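Why I quit using a big engine for my little puzzle game

25 Jun 2019

So I finally did it. After ten months of poking at Pranlow in the evenings, I threw out the engine I started with and moved the whole thing over to a tiny 2D framework that maybe a few hundred people use. Siiri Kütt, who draws all my tiles, told me I was nuts. She may still be right!

If you missed the earlier posts, Pranlow is a sliding-block puzzle set in a lighthouse. There are 43 levels so far, no enemies, no timer, and the only thing that really moves is the block you're pushing (and a seagull, but he's optional). It does not need fancy lighting or a physics system that can knock over a stack of barrels.

But I started with the big engine anyway, mostly out of habit from my old job. Every time I opened the project I got a progress bar. Every time I changed one line I got another progress bar. Back in May I spent a whole evening hunting for the checkbox that was making my blocks drift by a pixel, and when I found it, it was in a menu I'd opened probably twenty times already.

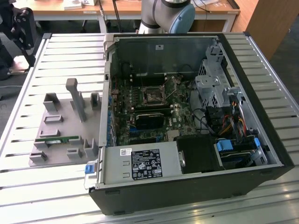 Uldis Paju kept telling me to just try the small framework for a weekend and see how far I got. I got two levels in, with sound. They were ugly levels, and the music looped in the wrong spot, but I could hit a key and be playing before I'd taken my hand off the keyboard. I'd forgotten making games could feel like that.

The part I was dreading was the level data. The old levels lived inside the engine's own scene files, and I really didn't want to rebuild them by hand. In the end I wrote a little export script that dumps each one to a plain text grid - a letter for each block, a dot for floor, a hash for wall. The script is 434 lines and I'm embarrassed by most of them, but it worked on everything except level 10, which has that rotating bridge. I redid that one from scratch and I like it better now.

What I miss: the animation editor, for sure. Siiri used to drop her frames in and nudge the timing herself, and now she has to send them to me and I type numbers into a file until she stops sighing. I also miss having a forum full of people who've already had my problem. When something breaks now, I go read the source code. It's short, at least.

Undo is the big job left. I had it working before, sort of, by saving the whole board after each move, and I'd like to do it properly this time and store only what changed. Rūta Lukoševičius sent me her notes from when she did undo for Tisten, and they're great, so that's my next week or so spoken for.

If anybody wants to test the new build, leave a comment and say what you play on. I especially need people with older laptops. The seagull is back in, by the way - press G.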